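Section 4: Preparing the bench and fitting the Roteo steam press

4.1 Before you start

Section 4 covers placement, levelling, first fill and the first pressing cycle. It applies to the benchtop model with the removable tank. If your unit has the plumbed inlet kit, do steps 1 to 6 below and then go to Section 7 for the water connection.

You will need the following, none of which is supplied:

— a spirit level, 432 mm or shorter
— a No. 2 Phillips screwdriver
— a clean funnel
— an offcut of plain cotton for the test press

The bench must carry the weight of the press with the head fully open. Folding tables and ironing boards are not suitable.

CAUTION: Do not connect the press to power until step 9. The heating plate has no isolating switch of its own and will begin to warm as soon as the lead is energised.

4.2 Placement and levelling

1. Clear the bench and wipe it down. Grit under the feet will mark the surface and throw the level out.

2. Set the press down with the hinge side facing the wall. Leave 20 cm behind the hinge for the head to swing back.

3. Remove the transit screw from the left side of the hinge block. Tape it inside the back cover of this manual. The press must not be transported without it.

4. Lay the spirit level across the lower plate, front to back, then side to side.

5. Turn the 4 adjustable feet until the bubble is centred in both directions. Clockwise raises the corner.

6. Tighten the lock nut on each foot by hand, then a quarter turn with a spanner. Check the level again, as tightening can move it slightly.

NOTE: A press that rocks when the head is lowered has not been levelled, even where the bubble reads true. Go back to step 5.

4.3 First fill

7. Lift out the tank by the recessed grip. Fill through the funnel to the lower line only. The upper line is for continuous work and should not be used for the first cycle.

8. Refit the tank. Push until the catch clicks on both sides. A tank seated on one side only will drip into the tray and trip the low-water light.

Use demineralised water where the town supply is hard. Do not add scented water, vinegar or starch. Descaling is dealt with in Section 9.

9. Plug in the lead and set the dial to 2. The amber light comes on while the plate heats and goes out when it reaches temperature.
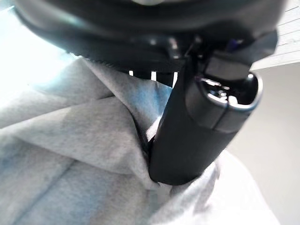
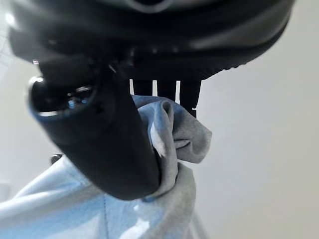
Quinlan, July

4.4 Laying the cloth

Most faults reported in the first month come from cloth that has been badly laid. The press reproduces whatever is between the plates, including folds, seam allowances and loose threads.

10. Shake the offcut out and lay it on the lower plate with the grain running left to right.

11. Smooth it from the centre outward with the flat of the hand. Do not pull at the corners. Pulling stretches the weave on the bias and the piece will relax out of square once it cools.

12. Check that nothing overhangs the front edge by more than a finger width.

For wool and wool blends, place a pressing cloth over the work. The Isum cover supplied with the press is cut to the size of the lower plate and may be washed at 40 degrees. Do not tumble dry it. Dark fabrics should be pressed from the wrong side to avoid shine.

CAUTION: Zips, metal buttons and hooks must not be placed between the plates. They will score the coating, and this damage is not covered by the warranty.

4.5 First pressing cycle

13. Lower the head with both hands on the bar until it locks.

14. Press the steam button once and release it. Hold the head closed for 4 seconds.

15. Raise the head fully. Leave the cloth where it is until it stops steaming, then lift it by two opposite edges.

16. Repeat twice with the same offcut. The first two cycles may leave a faint brown mark from residue on the plate. If the mark is still present after the third, unplug the press, let it cool and wipe the plate as described in Section 9.

NOTE: A slight odour is normal during the first hour of use. Keep a window open.

4.6 Leaving the press

Turn the dial to 0 and unplug the lead. Leave the head open until the plate has cooled to room temperature. Closing a warm head traps moisture in the lower pad and will cause mildew in humid weather.

Empty the tank at the end of each day. Store it upside down on a rack with the cap off.

4.7 Changes in this issue

Step 3 now specifies the left side of the hinge block (previously "either side"). The hold time in step 14 has been shortened for the Jikia pad. Owners of presses with the older felt pad should keep to the time printed on the label under the head.

Text revised by Daithí Brennan. Steps checked against the current model by Donal Ó Flaithearta.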